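Hovgate's 'permanent temporaries' get a title, a lanyard and the same check

By Aleksandra Gajewski

HOVGATE – The 1,985 seasonal workers who keep Hovgate's parks mowed, its counters staffed and its storm drains more or less clear were told in May that they would become permanent employees of the city. On Tuesday they got the paperwork, and learned what the word "permanent" is going to mean.

It means a new title. Seasonal workers will now be known as continuing service associates. It means a lanyard in the city colors. It does not mean a place on the salary schedule, paid holidays or a share in the pension plan, all of which are reserved for "classified staff," a group the associates may apply to join whenever there is an opening. There are at present no openings.

The terms run to 17 pages and were sent out at 4:30 in the afternoon, half an hour before the personnel office closed. The office's phone line then played a recording thanking callers for their continued service.

Under the new arrangement, associates will be paid by the month and no longer by the hour. The monthly figure was worked out by taking each person's hourly rate and multiplying it by the hours they worked in an average month last year, a year in which the city cut hours twice. Anyone who works more than the average will be given what the document calls "recognition," a term defined on page 12 as "acknowledgment by a supervisor."
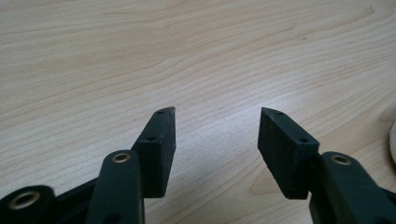 City personnel director Yeison Huanca defended the package at a short briefing outside the council chamber. He said the promise made in the spring had been to end the uncertainty of seasonal work, and that the uncertainty had been ended. Workers would no longer have to wonder each fall whether they would be called back. They would be called back, at the same pay.

Asked about raises, Huanca said associates would be eligible for a review after 30 months. Asked whether the review could lead to more money, he said it could lead to a conversation.

The plan was drawn up with the help of Zerkiseo, a consulting firm the city hired last winter to study its workforce. Its report recommended three possible paths: full regular status, a phased version spread over several budgets, and the one the city picked. The report's own summary describes the third path as "low impact," and does not say on whom.

Union representative Manju Grewal, who has been bargaining for the seasonal workers through two mayors and one acting mayor, said the group had been expecting a step ladder and had been handed a stepstool. She said members would vote next week on whether to file a grievance. There is some doubt as to whether they can. The grievance process is open to classified staff, and seasonal staff had a separate one, but the new document abolishes the seasonal category and is silent on where an associate with a complaint should take it. Huanca said his office was looking into that, and that in the meantime people were welcome to use the suggestion form.

The gap between the two groups is widest at the Pridau Street depot, where both kinds of employee work on the same trucks. A classified driver there moves up a pay step each year and is paid for seven holidays. The associate in the passenger seat gets neither. On the holidays themselves the truck stays in the yard, so the associate will be home too, and the monthly check will be trimmed to match, under a clause headed "Flexibility."

Council member Malinowski, who voted for the spring resolution and spoke at the rally held to celebrate it, said he had understood the word "regularize" in its usual sense and would be asking for a copy of the dictionary the personnel office was using. He has asked for the matter to go on the agenda for the next council meeting. The next meeting is already full, with a rezoning and the second half of a discussion on leaf blowers left over from the last one, so it may be the meeting after that. 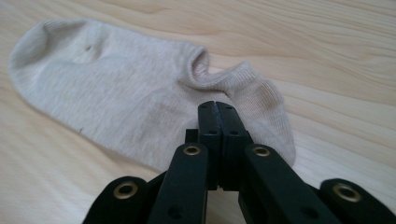

Kazimiera Cieślak told the meeting at the depot that she had been temporary long enough to train two of her own supervisors, and that she would sign the new form when somebody showed her what was different about it. Most of the people in the break room said they would hold off as well.

Holding off has its own difficulties. Associates who don't return the signed form by the end of the month will be treated as having accepted it, according to page 16. Those who wish to decline must do so in person at the personnel office, during working hours, on their own time.

The lanyards are expected to arrive next week.

Filed under: City Hall / Jobs & Labor

Comments

Bronisława Górecki
My son has done four summers and three winters for the parks department, and apparently that makes him seasonal. Which season is he missing?

depot_dave
They docked us for the time it took to attend the meeting about this. Put that in the paper.

R. from Eastside
Taxpayer here. I'd like to know what Zerkiseo was paid and whether it was by the hour or the month.

mowerman
Page 9 says we have to give back the lanyard if we quit.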